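Notes on Keeping a Whiteboard in the Study

In October the household adopted a formal arrangement for shared messages. Paper notes had been used until then, and they were regularly mislaid between the hallway and the study. A dry-erase board was selected as the replacement, and the following observations are recorded for readers who wrote in after the previous post on desk storage.

Placement required more consideration than expected. My colleague Edit Somogyi recommended a spot opposite the window, on the grounds that daylight would make the writing easier to read. A glossy surface does not behave in this manner. Bright streaks of reflected light cross the board, and a message written beneath one of them may be missed entirely. Readers with a free choice of wall are advised to hold the board in position at several times of day before drilling.

Cleaning is carried out weekly with a dry cloth, followed by a damp one where necessary. Small specks and gray smudges remain after hurried wiping – these are best addressed early, as old ink becomes stubborn. Laiba Lashari, who manages the supply room at my place of work, reports good results with a microfiber cloth. I have adopted her practice and have no complaints to date.

Markers are limited to red and black. Red is reserved for matters requiring attention the same day, and entries are kept as short as possible. Two lowercase letters are often sufficient between people who share a calendar.
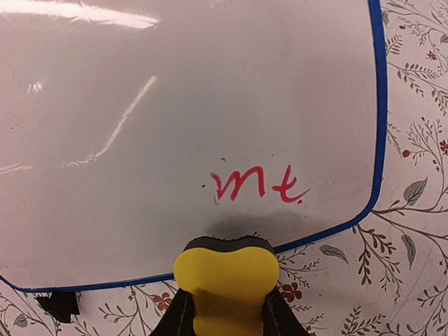 In our system "mt" denotes a meeting, and the person concerned is expected to add a time beneath it. Compliance with the second requirement has been partial. A longer list of abbreviations was drafted in the first week, and most of it has since been abandoned – only the ones that could be remembered without consulting the list have survived.

Anum Afridi has asked whether a magnetic board would be preferable. I have not tested one at home and cannot offer a recommendation. The question of where to store the markers also remains open, and for the present they are kept in the top drawer of the desk.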